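June, just past six in the evening

The left finger again. I have now spent more of this month on one strip of wrinkled covering than on my taxes, and the taxes had a deadline.

Started after lunch with good intentions and a list. The list said: screws, pads, wide-open position, log. I did the screws first because screws are easy and make a person feel employed. Two on the left had backed out a hair. The right side was tight, as it always is, the little prig. I put a drop of the blue stuff on the left pair and told myself I'd wait for it to cure before touching anything else. I waited long enough to make coffee.

Then the pads. The Arancibia sheet says to inspect them every 600 grips and replace them as a pair. As a pair! I have one spare, and it's a right one. The order from Virari had two in it when I clicked the button, and one in it when I opened the box, and the packing slip agrees with the box. So the right finger goes on with its nice flat face and the left goes on in its mourning clothes until somebody in the Virari warehouse finds the other half of my order.

I'd meant to trim the ragged bit along the bottom of the wrap. Got the small scissors out and lost my nerve. Last time I trimmed, the whole thing peeled up inside 100 grips and I spent the evening picking adhesive off black plastic with a toothpick. It can hang. It isn't going to a wedding.

Opened the fingers out wide on the table and looked across the gap from both sides for a while, the way you look under the hood of a car you don't understand.
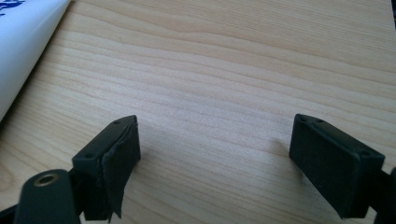
Zinar wrote back while I was squinting, and the word was to stop fussing with the covering and check the zero first, because a thick finger on one side shifts the middle and no amount of tape will argue it back. Also that I should have done this in the spring. Noted.

So, the zero. Closed it by hand, slowly, and wrote down where the two faces met. Did that 5 times and got an answer I liked 4 times. The odd one I blame on my elbow. The middle is off toward the right, and I can live with that if I put the offset into the Ullero settings and remember to take it out again when the proper pad comes. I will not remember. I have written it on the inside lid of the tool box, under the last thing I didn't remember.

Wiped the right pad with alcohol. Left the wrap alone, since alcohol and that glue are not friends — learned the hard way, see toothpick.

Still to do: the pivot. I want the cap off and a look at the grease, but it's the sort of job that starts with one screw and ends with me on the floor with a flashlight. Tomorrow, before the coffee. Also write to Virari again, politely, with the slip attached.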